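How do you teach a robot to do a job?

Hello! I'm Iara Villalba, and I have a job that's hard to explain at parties. I teach robots in a workshop in Rurton. There's no blackboard and no homework, but there is an awful lot of practice!

You might think I type out instructions, and sometimes people do teach robots that way. But try it yourself. Write down exactly how to pick up a sock. Where does your thumb go? How hard do you squeeze? When do you let go? You'd fill pages, and then somebody would hand you a different sock and you'd have to start again.

So I show the robot instead. There are two main ways of doing this.

The first is to take hold of the robot's arm and move it with your own hands, a bit like helping a little cousin to hold a pencil. The arm goes floppy enough to push around, and all the while the computer is noting down how far each joint has bent.

The second is by remote control, and that's the one I do most. I sit at a pair of handles we call Moffat (don't ask me why, it was called that when I got here). When I move my left hand, the left arm moves. When I squeeze, the gripper closes. It's brilliant fun for the first hour – after that your shoulders start to grumble.

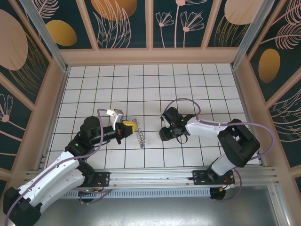
Small things are the trickiest to pick up. Your fingertips can feel whether something is slipping, but with Moffat I can't feel a thing, so I have to watch very closely and go slowly. On my first day I dropped everything. Everything!

Each go from start to finish is called a demonstration. One isn't enough, because the robot would only learn to copy that exact movement, and if you shifted the object a little it would grab at thin air. I might do 40 in a morning, and 500 for one job, putting things down in a different spot each time. Then a computer program looks through the lot and works out what they have in common.

After that comes my favourite bit. I take my hands off the handles and let the robot have a try on its own. Sometimes it's rather good. Sometimes it waves about over nothing at all, and I go back and record some more.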